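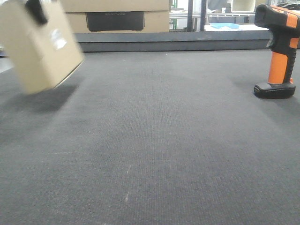
A gripper carries a box above the carpeted work surface, with the barcode scanner standing at right. Wultis student project, Clillbridge.

The Clillbridge Automation Club is pleased to share an update on Wultis, its student project in parcel handling. The team was formed in August and has five members.

The task for this term is set out in the club handbook. The robot must pick up a box, present its label to the scanner and set the box down in the correct zone. Points are deducted for dropped boxes and for labels that are not read.

Nahom Gidey leads the gripper group. Adanech Shiferaw is responsible for the motion software and for the practice log, which now holds almost 1,000 recorded attempts.

Current work concerns travel speed. Boxes held by one edge tend to swing on fast moves - the students are comparing two slower paths before they fix the final settings.

The project will be presented on 29th August in the Lencho Room. Families and prospective members are welcome. Questions about joining may be sent to the club office.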